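Do Posted House Rules Change What Kids Do at Home?
Project report, Family Studies seminar
Nahuel Montecinos and Rocío Godoy

Background

Plenty of parenting books and blogs recommend a written list of house rules. The advice is always about the same: keep it short, word it positively, put it where the children can see it, and the arguing will go down. We read a fair amount of this for the seminar and noticed that very little of it says how anyone knows. One handout, passed around at the parent evenings in Pusden, promises "calmer mornings within two weeks." We couldn't find where the two weeks came from, and the person who gave us the handout couldn't either.

Both of us grew up in houses with a list on the fridge. Rocío's had a rule about shoes on the couch that everyone in the family broke, her father included. So we started this project with doubts, and the reader should keep that in mind. We tried to design it so that our doubts couldn't decide the answer, but we were the ones who wrote the questions.

What we did

We recruited families through the Quiroga after-school program and through a notice at the Dekport library. In the end 40 families agreed to take part, all with at least one child between four and nine. Half of them wrote a list of rules together and posted it in the kitchen or hallway. The other half talked the same kind of rules over at dinner but wrote nothing down. We used a coin toss to split them, except for 2 families who are cousins and asked to be in the same group. We let them. That was probably a mistake.

Parents filled in a short diary each evening. It asked what had caused friction that day, how long it lasted, and whether anyone had mentioned a rule. We got 85 percent of the diary pages back, which our instructor told us was good. We are less sure. The missing pages were mostly from the same few households, and a family too worn out to fill in a page may be having exactly the kind of evening we wanted to hear about.

What the lists said

Left alone, families wrote longer lists than the books recommend. Several added rules that were plainly about one child, such as "We do not lick the dog" and "Ask before you cut anybody's hair." Parents told us these came from particular events. Children, when they were asked to suggest a rule, mostly suggested rules for their parents. Phones at the table came up again and again, and it made it onto fewer lists than it was proposed for.

Cleanup rules appeared on nearly every list. They were also the ones that caused the most trouble. "Put your toys away" sounds clear, but the diaries show families arguing about what counts as away, what counts as a toy, and whether a game that is going to be continued tomorrow can stay out. One mother wrote that her son had put everything under a blanket and considered the matter closed. 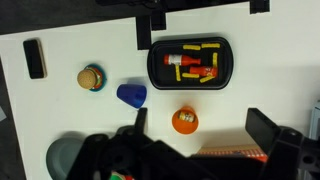 Figure 1. Two toy ketchup bottles lying in a black tray on a white tabletop.

Some families got around this by naming a container for each kind of toy. Those parents reported shorter arguments, but they were also the families who told us at the start that they liked things organized. We can't say the containers did it. We would warn anybody against quoting us as if we had.

What we found

In the first stretch, parents in the posted-list group reported fewer fights than parents in the talking group. This is the result the books would lead you to expect, and if we had stopped there we would have had a nice clean report. By the final stretch the two groups looked nearly the same. The posted group had drifted back toward where it started, and the talking group had improved a little.

We see at least three ways to read this. The list may work for a while and wear off. It may never have worked, and the parents who had gone to the effort of making one wanted to believe it did. Or the diary itself may have changed things in both groups, because it is hard to write down every evening that you yelled about toothpaste without starting to yell somewhat less about toothpaste. We lean toward the last one. Nahuel leans harder than Rocío does.

One thing we didn't expect was how often the rules were used by children against each other. In the posted group, older siblings quoted the list to younger ones, sometimes with the exact wording, and several parents named this as a new source of friction. The diary had no box for it, so we only know about it from notes in the margins.

Problems with the study

Everything we know comes from parents. We did not interview the children in any organized way. The families volunteered, so they were already interested in rules. We also asked at one point whether parents would pay for a printed chart such as the Jateo reward chart, and then didn't use the answers, because the question was badly worded and people took it as a sales pitch.

Our final paper was limited to 2000 words, and the full diary tables had to be left out of it. They are in the seminar folder, along with the blank diary page. If another group repeats this next August, we suggest adding a third set of families who keep the diary and do nothing else. We thought of that far too late, when the pages were already coming in.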